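## 9. Fitting the worktop and wiping it down

The Usasov range is sold as "maintenance-free". Treat that claim with some caution. A pale top shows every coffee ring, and the Sasthorpe finish is no exception.

1. Lay the top face down on a clean blanket. The cardboard in the box is not thick enough, whatever the leaflet says.
2. Line up the 2 rails with the pre-drilled holes. If they don't meet, turn the rails end for end before you reach for a drill.
3. Put in all the screws by hand, then tighten them.
4. Turn the table over. Get someone to help – the "one-person assembly" label is optimistic.

**Caution:** Do not lift the table by its top once the legs are on.

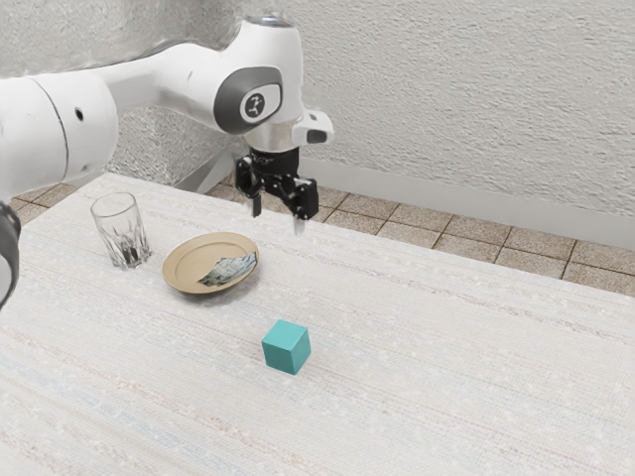 *Fig. 2. White tabletop (computer-rendered view).*

For cleaning, a damp cloth and washing-up liquid will do nearly everything. Heiskanen sells a special spray, part no. 989, and you may buy it if you like. We could see no difference between the two.

**Note:** "Scratch-resistant" does not mean you can cut bread on it. Use a board.

5. Check the screws again in June, or whenever the table starts to rock.

Spare rails are ordered from the Grurkville depot. Quote the number on the underside of the top.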